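Bench Notes: the gripper that reported a grasp it did not have

Members who use the shared arm cell have asked for a written account of the grasp confirmation fault we chased through most of May. The short version went out on the lab list. The long version follows, with the settings, for anyone running the same combination of controller and fingers.

The cell runs the Kastel two-finger gripper on the Hunau arm, with task sequencing in Codoslow. The gripper closes under a current limit. When motor current reaches a threshold and the finger position has stopped changing, the driver sets a flag called HELD. Codoslow waits for HELD before it allows a lift, and checks it again before it allows any lateral move faster than creep speed. If HELD drops in transit, the arm is supposed to stop where it is and hold position.

That second check is the one people rely on. It allows the fast transfer speed to be used with the low guard, and it is listed in our risk assessment as the measure against dropped or thrown parts.

The fault was that HELD came on when the fingers were closed on nothing, and stayed on. It did not happen every cycle. In the first batch of logs we pulled, 271 close commands were recorded and the flag was wrong on 2 of them. Both were handled as good grasps. The arm lifted, crossed to the place position at full transfer speed, opened, and reported success. Nothing was thrown, but the stop that should have followed an empty close never came, and a check that can be wrong in that direction can't be counted as a safety measure.

The first reports put it down to the operator. A finished cycle with no object at the far side looks like a bad pick pose, and the usual response is to re-teach the pose and carry on. We estimate that the fault had been present since the driver update in early spring and had been re-taught away several times before anybody saved a log. If you re-taught a pose on this cell in that period and the old one looked fine to you, it probably was.

To reproduce it we set up on the white table with the fingers low over the surface and ran closes from several approach heights, with the override at creep and one person on the hold-to-run switch throughout.

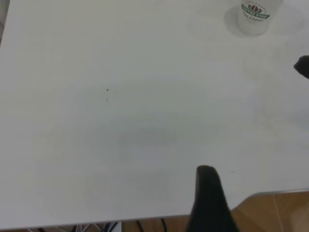

Qianru Xiong disagreed with the way we had ranked the causes, and wrote to say so after the draft went round: the fingers touching the table during the approach would raise motor current too, and a log that shows only current and position cannot separate a finger loaded by the table from a finger loaded by a part. Her advice was to leave the driver alone until the approach height had been ruled out, and to log the wrist force channel alongside the other two.

It was a fair objection and we did as she suggested. The force channel was added and the approach was raised in steps until contact with the table was impossible. The wrong flags became less frequent and did not stop. So table contact was contributing, and there was a second path to the same result.

The second path was in the driver. HELD is computed from a filtered current value and from a position-stable timer. Before the update, both were cleared when a close command was accepted. After the update, the timer was cleared and the filter was not. If a close was issued soon after a hard open, the filter still contained the current spike from the fingers reaching their open stop. The timer needs 200 milliseconds of stable position. Normally the fingers are moving by then and the timer restarts. But on some closes the fingers were slow to break away from the stop, the timer ran out while they were still standing there, and the driver saw high current with no motion. It set the flag with the fingers fully open.

It then kept the flag set while the fingers closed, because HELD is latched. The latch was put in years ago to prevent nuisance stops when a soft part relaxes in the grip. It is released by an open command, by an emergency stop, or by the position passing the empty-close limit. This last condition should have caught us. The limit was stored in encoder counts and had been set to 465 for the earlier, longer fingertips. With the present fingertips the jaws meet before the encoder gets there, so the condition could never be true. An empty close on this gripper had not been detectable by position since the tips were changed.

Three separate things therefore had to line up: a filter not cleared, a slow breakaway, and a stale limit. Table contact supplied a fourth route to the high current reading when the approach was too low. Each had been looked at on its own by somebody at some point and judged harmless.

The slow breakaway has a mechanical cause. The slide on one side was dry and had picked up fiber and dust. It was cleaned and greased to the Kastel maintenance sheet. Breakaway time came down and became consistent. We do not regard this as a fix, as the slide will get dirty again, but it explains why the fault appeared in clusters: several on one shift and then none for a week.

Soft goods made everything harder to read. A rigid part gives a sharp rise in current and a clear stop in position. A textile gives a slow rise, keeps compressing after the threshold is passed, and may end with the jaws so near to meeting that a correct empty-close limit would reject a good grasp. We had been using textile items for most of the spring work, and the traces from a thin fold of fabric and from an empty close are close enough that two of us sorted the same set of plots by hand and did not agree on all of them.
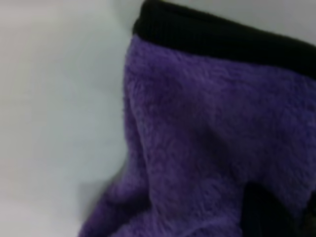 The revised limit therefore cannot be a single number for all jobs. Codoslow now reads it from the task file, and a task with no entry will refuse to start. For rigid parts the limit is measured: close the fingers empty at the working current, read the position, and back off by the margin in the table on the cell door. For textiles the position condition is turned off, HELD is treated as unproven, and transfer is restricted to creep speed for the whole move. This is slow, and we have had complaints about it. It stays until there is a second sensor that can tell fabric from air.

Nandini Shenoy wrote the patch that clears the current filter when a close is accepted, and also when the driver starts, a case the rest of us had missed. She changed the latch so that it cannot be set until the fingers have moved a minimum distance from the position at which the close was received. A close that starts with the jaws already against a part will now report a fault instead of HELD. If your task regrips without opening, it will need an open command added between the two closes.

After the patch we repeated the original test with the slide deliberately left in its dirty state on the spare gripper, then again with the clean one. No wrong flags were recorded on either. We also injected a false HELD at the controller input, to see what the rest of the system would do with it. It believed it, as before. The patch makes the flag more trustworthy and does nothing about the fact that one flag is trusted alone.

The risk assessment has been reissued on that basis. HELD no longer counts as a protective measure. The low guard has been withdrawn for transfer speeds above creep, and the tall guard with the interlocked gate is to be used for everything else. The tall guard is heavy and awkward to fit single-handed, so plan for two people. The Živković mounting brackets take it without modification, but the lower pair have to be turned over so that the slot faces the table.

What users of the cell need to do:

Check the driver version on the status page before starting. If it shows the spring release, do not run, and tell the lab desk.

Add the empty-close entry to every task file. Old files will not load without it. Do not copy a value from another task unless the fingertips and the working current are the same.

Keep the jaws off the table at the bottom of the approach. Use the force channel to confirm it at creep speed. A visual check from standing height is not good enough with the black fingers over a pale surface, where the gap is hard to judge.

If a cycle finishes with nothing at the place position, stop and save the log before touching the pose. The log buffer is overwritten at the next start, and we lost several useful records that way.

Stay outside the guard while the arm is powered for motion, including at creep, unless you are holding the enabling switch yourself.

Two items are still open. The driver supplier has the traces and has acknowledged the filter behavior, but has not given a release date, so the local patch has to be reapplied after any reinstall. The other is the spare gripper, whose breakaway time is still longer than it should be even after cleaning. It is tagged out on the shelf under the bench and should stay there until the slide has been replaced.

Logs, plots and the patched driver are in the shared folder under the cell name. Corrections to this account can go to the lab desk.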